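Lindbridge Hand-Guiding Kit, reviewed after a month on a kitchen counter

I bought the Lindbridge kit in November to teach one arm a handful of kitchen tasks. It comes in two parts: a clip-on handle with a record button, so you can hold the arm and walk it through a motion, and a small remote with two sticks for doing the same job from across the room. The software runs on an ordinary laptop. I paid 1,250 dollars for the full set. The handle alone is 386, and the remote can be added later.

Setup took most of an evening. The handle went on quickly, but the software wanted a firmware update on the arm first, and the manual gives that half a page. Use the wired connection. I tried it over wifi and got gaps in the recordings that I didn't notice until playback.

Hand guiding

This is the better half of the kit. Squeeze the handle and the arm goes light enough to move with one hand. Let go and it holds its position. I mostly taught it reaching and drawer work, with soft toy food standing in for the real thing. Opening a drawer by hand guiding is easy to demonstrate, as you can feel when the fingers are pulling straight and when they are starting to bind. I would not try to teach that task any other way.

Two complaints. The record button is too close to the squeeze grip, and I cut off several demonstrations by accident. Also, your own arm ends up in the camera view a lot. If you are training from video as well as from joint positions, that matters, and you will want to do at least part of your set with the remote.

Remote control

The remote is fine for big moves and slow for small ones. There is a precision mode that scales everything down, and I left it on whenever the gripper was over the cutting board. Lining up with an edge took me a lot of patience at first. After around 70 demonstrations I was reasonably quick, though never as quick as by hand.

Natália Nogueira, who has used the older Dundar remote for years, tried this one for an afternoon. She liked the sticks and disliked the delay – small, she said, but enough that she kept overshooting and coming back. Those corrections go into the recording too, and you have to trim them out yourself.

Software

Each demonstration shows up as a strip you can scrub, trim, label or throw away. Trimming works well. Labels are plain text, with no way to set a fixed list, so I ended up with "open drawer" and "drawer open" as separate tasks. Export is quick. The Bastos package I used before had better search, but it crashed often enough that I don't miss it.

Who should buy it

If you already own an arm and want clean demonstrations without writing code, the handle is worth the money. I would add the remote only if you need video with no person in it. Cable clips are not included, and you will need some.

Rating: 4 out of 5
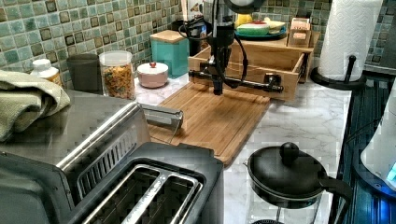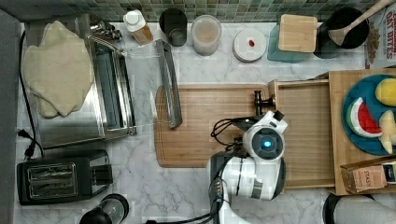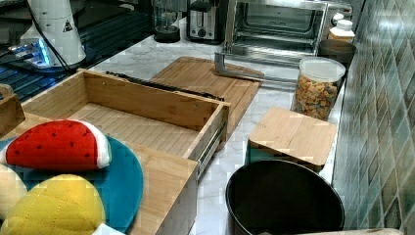 The test counter, with the cutting board, the wooden drawer and the toy food used for the drawer tasks.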